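Psalm Numbering and Verse References in the New Readings Sheet

Posted Mar 18, 2026

Several readers at Storwood have written in about mismatched verse numbers between the printed readings sheet and the Bibles in the pews. The short explanation is that the two follow different numbering systems. A longer one is set out below, along with the practice we will use from now on.

The Hebrew text and the old Greek translation divide the psalms differently. The Greek joins Psalms 9 and 10 into one, and from there its count runs one behind the Hebrew until Psalm 147, which it splits in two. Psalms 114 and 115 are also joined and Psalm 116 is split, so the gap widens briefly and then closes again. Both systems end at 150. Most modern English Bibles follow the Hebrew count. Older Latin books, and some sung settings based on them, follow the Greek. 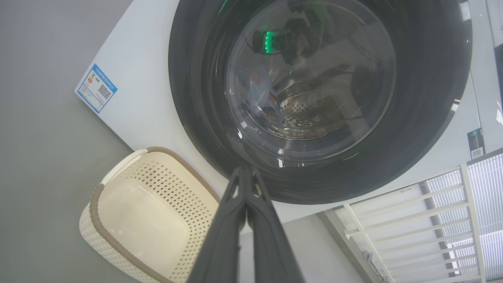 Verse numbers are a separate problem. Many psalms open with a heading: a note to the director of music, the name of a tune, or a line tying the psalm to an event in David's life. Hebrew editions usually count the heading as part of the numbered text. Most English editions print it above verse 1 without a number. Where the heading is short, it shares verse 1 with the opening line and the two counts agree. Where it is long, the English count runs one verse behind. In Psalm 51 the heading takes up two full verses, so "Create in me a clean heart" is verse 10 in one book and verse 12 in another.

Psalm 140 is the case that prompted most of the letters. The heading is given its own number in the Hebrew, so every verse after it is off by one. Imtiaz Samarakoon, who set the sheet in September, worked from an edition that counts the heading. The reading group at Garkeck was using one that does not. Both were reading the same words.

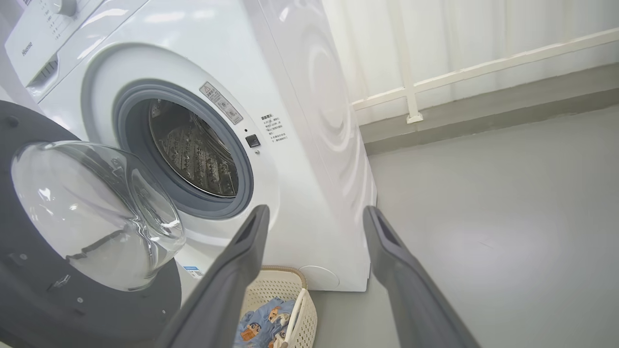 Headings should be read aloud when the psalm is read in full. They are part of the received text, and several of them contain terms whose meaning is no longer certain. "Selah" is the best known of these. It appears inside the psalms and not in the headings, and it is probably a direction to the musicians, though the exact sense is lost. Readers often ask whether to say it. Treat it like the small program markings beside the dial on a Hisense washer: it is there to direct the operation, and it does not need to be read out. A brief pause is enough. "Miktam" and "maskil," which do stand in headings, should be read as printed.

The same approach applies to "higgaion" in Psalm 9, which some translations leave in and others move to a footnote. Follow whichever edition is in front of you. Do not supply the word from memory if it is missing.

Noémie Cloutier has compared the sheet with the pew edition and marked each place where the counts differ. Her list covers the psalms only. Differences in Joel and Malachi, where the chapter divisions also vary, will be handled in a later item.

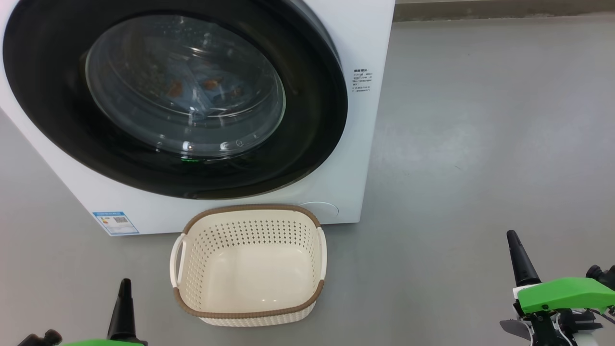 From the next printing, references will be given in the English numbering, with the Hebrew verse in parentheses where it differs -- for example, Psalm 140:7 (8). Greek psalm numbers will appear only beside sung settings that use them. Psalm 40 will carry a double reference throughout, as its heading is also counted separately in the Hebrew.

Readers who prepare from their own Bibles should check the first and last words of the passage against the sheet, and not the numbers alone. Corrections may be left in the folder at the back of the reading room or handed to Noémie after the midweek service.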